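Skoltholm promises tidier desks, but the cables are still there

2018-06-18
By Torquil Kerr

Print | E-mail this story 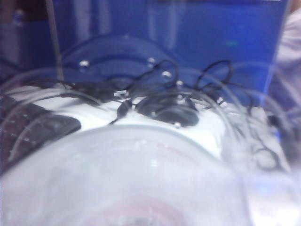 Skoltholm says its office cleanup is going well. The company wants every shared desk cleared of loose cords and spare gadgets, and it has hired Avham, a small office-planning firm, to see to it. The plan covers 305 desks and was announced in January.

So far 18 have been signed off. A white tabletop with a dark keyboard and a tangle of thin black cables is still a common sight – and a cable looping over a desk doesn't care what the policy says.

Avham blames slow delivery of cord trays and says the pace will pick up. It said much the same in January. The firm would not say what it charges per desk, or who checks the finished ones a month later.

Staff have been asked to label their own chargers and unplug whatever they don't use. That part costs nothing, and could have been tried first.

The next 13 desks are due to be cleared on the second floor.

Print | E-mail this story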